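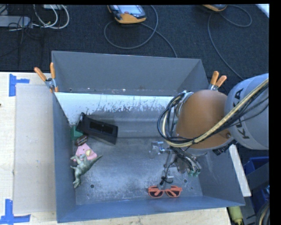

Figure 2. Gripper B over the sunglasses in the metal bin, with the pale fingertip at the middle of the frame. The remaining objects are grouped on the left.

4.2 Comparison of grippers in the metal bin

Both grippers were mounted in turn on the same KUKA arm and run with the same controller settings. Gripper A is the two-finger parallel model supplied by Plister, used as delivered. Gripper B is the linkage-driven hand put together by Jakubowski and Bragança in our workshop, and is the one shown in Figure 2. The bin was held at its far corners by spring clamps so that it would not shift when a finger pushed against a wall. Blue tape on the table marks the corners of the sheet beside the bin and was left in place for the whole series.

We carried out 600 attempts with each gripper. An attempt began with the arm clear of the bin and ended when the object had been lifted above the rim and held there, or when the controller gave up. Objects were put back by hand between attempts, with no fixed layout. The set included a toy dinosaur, a black box-like object and the sunglasses. Earlier tests at Stotbridge used a cardboard tray, and those results should not be set directly against the ones given here.

Thin objects lying near a wall gave the most trouble. Gripper A needs room on both sides of the object, and near the front wall it often had none. Gripper B can send one finger down while the other stays out to the side, so it could reach the bridge of the sunglasses without touching the wall. It was slower to close, though, and the finger wiring had to be checked after each block of attempts. A wire worked free on two occasions and the block was repeated.

The scuffed slope at the back of the bin caused a separate problem. With the overhead lamp on, the bright band was sometimes taken for an object by the segmentation step, and the arm was sent to an empty patch of metal. This accounted for 124 of the failed attempts, split almost evenly between the two grippers – we therefore report success rates both with and without them. Rieger later masked the slope in software, but that change was made after the series had ended and does not affect the figures in this section.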